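# Ticket 1086: shared drive drops every file over a certain size

Status: open (was closed twice, reopened by me both times)
Site: Carkthorpe
Reported by: Florian Collet

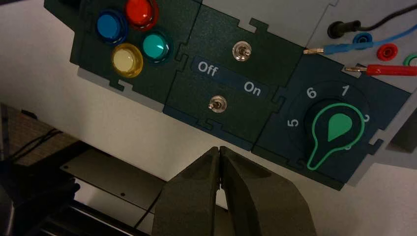

**Entry 1.** Copying anything large to the Venent storage box stops partway and Windows says the network location is no longer available. Small files go through fine. The first reply from Poulain support was to restart the router, and I did it to get it over with. No change. I would like it on record that the router was not the problem last time either.

**Entry 2.** Support now says the cable is bad. Swapped it for a new one, then swapped that for the one from the front desk, which has never given any trouble. Same failure on all three. Test file is a 1,520 MB archive. It died at 966 MB the first time and at 65 MB the second, so I don't buy the "known file size limit" I was pointed to. A limit would be hit at the same place.

Log from the storage box, second try:

```
smb: client session opened
smb: write started
net: link down
net: link up
smb: client session lost
```

I read that as the network link going away for a moment and coming back. Support read it as "normal activity." I asked what abnormal activity would look like and got a link to the setup guide.

**Entry 3.** Was told to update the firmware, with a promise that the new version "improves stability." The release notes list a new login page and two language packs. Updated anyway, 26 February 2023. The login page is slower. The copy still fails.

**Entry 4.** Tried the things I should have tried before opening a ticket:

- Copy from a different laptop: fails
- Copy over Wi-Fi from the same laptop: fails
- Copy *from* the box to the laptop: works, five times in a row
- Box plugged straight into the laptop with no switch between them: works, both directions

So the laptop is fine and the box is probably fine. That leaves the Brekutholm switch in the closet, which everybody has assured me "just passes traffic" and can't be at fault.

**Entry 5.** Logged in to the switch. The energy saving option is on for every port. I have seen people on forums blame this setting for everything from slow printing to bad phone calls, and most of them changed four other things the same afternoon, so I'm not taking their word for it. Turned it off on the storage port only and left the rest alone.

Test archive copied in full. Ran it again, copied in full. Turned the setting back on and it failed on the second try. Off again, fine.

**Entry 6.** Support wants to close this as "resolved by firmware update." No. The firmware went on in entry 3 and the copy failed after it. Please read entry 3.

I'm also not ready to call the switch setting the cause. Reading from the box worked with the setting on, and I can't explain why it would only hurt writes. It could be a worn port that happens to behave better with the option off. Next step is to move the box to a spare port with energy saving on and run the same archive overnight in a loop.

Leave this open until I post the result. Please don't send the survey.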